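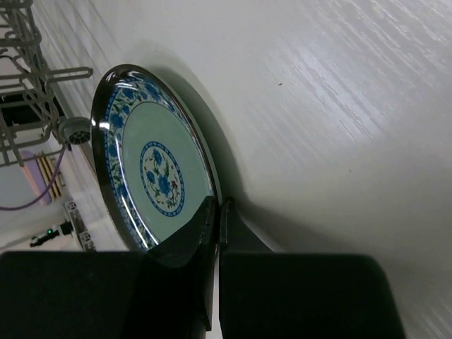 Tukell countertop dishwasher: three months in

I've lived in rentals without a dishwasher for most of my adult life, and I had made my peace with it. Then in September my upstairs neighbor, Ilango Thevar, moved to a place with a built-in and offered me first refusal on a Tukell that was still in its box. I paid $203 for it and I am so pleased with this thing that my family has asked me to talk about something else at dinner. So you get to hear about it!

Setup

The Tukell sits on the counter and you can run it two ways: hooked up to the faucet, or filled by hand from a pitcher. I went with the pitcher, mostly because our kitchen faucet is an odd old one and I didn't want to hunt for an adapter. It drains through a hose into the sink. Getting it going took me less time than clearing a spot for it (the bread box now lives on top of the fridge, and the cat is upset).

Measure under your cabinets first, and open the door all the way in your head before you buy. Mine clears the edge of the stove with very little to spare.

How it washes

Really well. The normal cycle runs 64 minutes, and I've thrown oatmeal, egg yolk and a lasagna dish at it. The oatmeal came off the first time, which is more than I can say for me and a sponge. Lasagna needed a soak. There's also a quick cycle that I use for glasses after company and nothing else – it's too gentle for anything with cheese on it.

Drying is the weak spot. You get a warm fan at the end, but plastic lids come out with puddles in them every time. I pop the door open when it beeps and let the steam out, and that takes care of most of it. 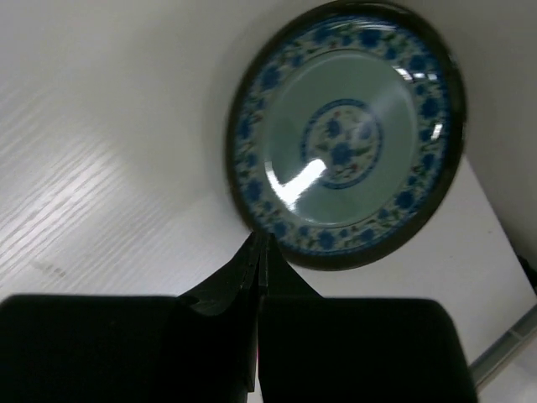 Loading it

The lower rack has tines that fold down in 2 sections, and I wish they were spaced a little wider. Flat plates slide right in. Anything with a deep rim wants to lean on its neighbor, so I skip a slot between them. Pasta bowls go along the back. The silverware basket is small but it lifts out with one hand, and I love that more than I should.

I still wash my hand-painted pieces in the sink, along with the good knives. My aunt Ama would find out otherwise. 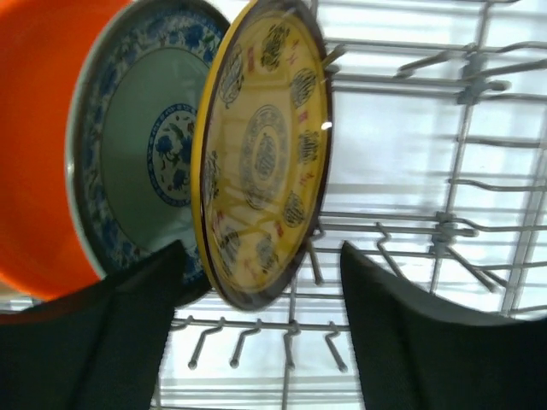 A blue-and-white plate with a yellow one leaning against it.

Noise and upkeep

I can hear it from the couch, a sort of steady swishing, and I can watch TV over it without touching the volume. The drain pump at the end is louder. I wouldn't run it at night in a studio.

The filter twists out from the floor of the tub. Rinse it once a week and pick out the rice. I skipped that through most of November and the glasses went cloudy, then cleared up after a good scrub and an empty hot run.

Update, 18th December: the rubber cap on the drain hose split. I emailed Tukell and a very nice person named Lamai Bunnag sent me a new one, no charge, even though I'd told her I bought the machine secondhand. It went on in a minute and I've had no drips.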